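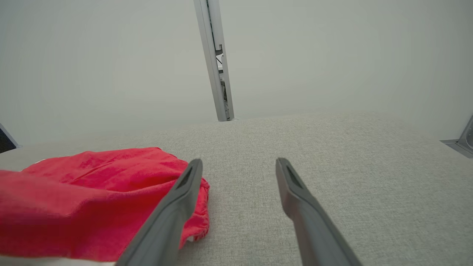

Pandey, Research Engineer, Flindcombe Robotics Laboratory

4.2 Finger comparison on cloth

Figure 3. Wrist camera view with the gripper open and the red cloth at the left of the work surface.

We compared two finger sets, the stock Trorker fingers and the slimmer Wistevus pair, on the same arm and with the same controller settings. The wrist camera was not moved between sets. Each set was given 32 grasps on a folded cloth, for which the target was an exposed fold. The cloth was refolded by hand after every grasp, so no two starting shapes were the same.

A grasp counted as good if the cloth stayed in the fingers for the whole lift. The Wistevus pair made 30 good grasps and the Trorker set made 11. Most of the Trorker failures were slips near the start of the lift. Closing force was held at the same value throughout, and we did not try to tune it for either set.

The grey surface has a fine fleck, which the depth estimate handled well. Colour segmentation was less steady in the darker parts of the folds, and we widened the red threshold in December before recording the results given here.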